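Right, the spare room. I said I'd do it before Christmas and it's 6 December 2021, so I'm officially out of excuses. Thread, because I'll only finish if people are watching 1/

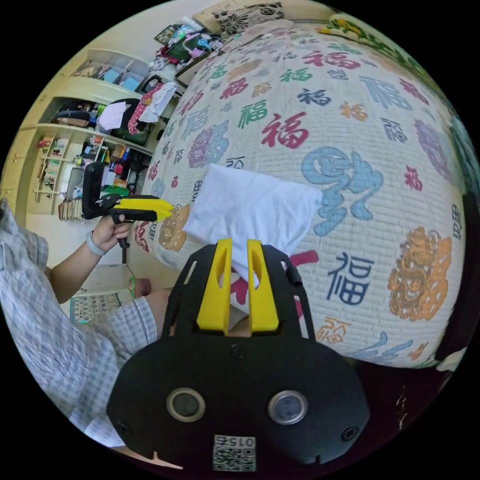

Delyth Prothero replied to say please start with the bed, because once the bed is clear you've got somewhere to sort everything else, and if you start with the shelves you'll be reading old birthday cards by lunchtime.

Delyth, you know me too well. Bed it is. 2/

The bedspread stays, by the way, before anyone asks. White with 福 all over it in every colour going, red and green and navy and orange, all different styles and sizes. It means good fortune or blessing and I find it very cheering at seven in the morning. 3/

I've just been going over it with a folded white cloth. Lint, mostly. It's a woven sort of finish and it hangs on to every hair and crumb (I do not eat biscuits in the spare room. I have eaten some biscuits in the spare room.) 4/

The pillow with the black flowers doesn't go with it at all, and neither does the yellow and green floral bit, and I've decided I don't care. My sister says it looks like three beds had an argument. She's welcome to sleep at the Premier Inn! 5/

Now the heap. It's clothes and bags, all piled up behind the pillow, and it's been growing since February. Every time I came in to put something away I put it on the heap. Rules for today: keep, charity, mend, and a very small "don't know" which has to fit in one carrier bag. 6/

Update: the don't know bag is full. I've done about a quarter of the heap. 7/

Found my Lakitz rucksack, which I'd told everyone was stolen on a train. Sorry to the train. There was a Fornach voucher in the front pocket too, expired, obviously. 8/

Question for the folders among you. The built-in shelves have stacks of folded clothes and bags in them and they look fine until you want the jumper at the bottom, then the whole lot comes down on your feet. Do I file them upright like the telly people do? Does that work on an open shelf or do they just flop? 9/

Lots of you saying flop. Someone says use bookends, which I like very much because I own bookends and they're not currently holding up any books. 10/

Light blue storage boxes on the top shelf are staying put. They're winter bedding and Condori blankets from Mum's and I can't face the ladder. If you want one of those blankets and can collect, shout. 11/

Books next. There's a row on the lower shelves and then there's the stack on the floor, which I keep kicking. I bought a Zorko trolley for exactly this job, 321 reviews and nearly all of them lovely, and it's still flat in its box in the hall. Tea first. 12/

Back. Floor stack is going like this: two to Delyth, one back to the library (the shame), the rest on the shelf lying flat on top of the others, which I know is cheating. 13/

My step counter says 3,000 and I haven't left the house. It's all been spare room to landing to spare room. 14/

Charity pile has gone in the car boot straight away so I can't go through it again tonight. I've been caught like that before. I once bought back my own cardigan. 15/

Stopping there for today. The heap's down to something you could call a pile, the mending is in a basket where it'll stay till Easter, and I've got a bit of bed to sit on. Bookends tomorrow. If anybody knows how to get candle wax out of a cotton bag, please say, it's my favourite one 16/16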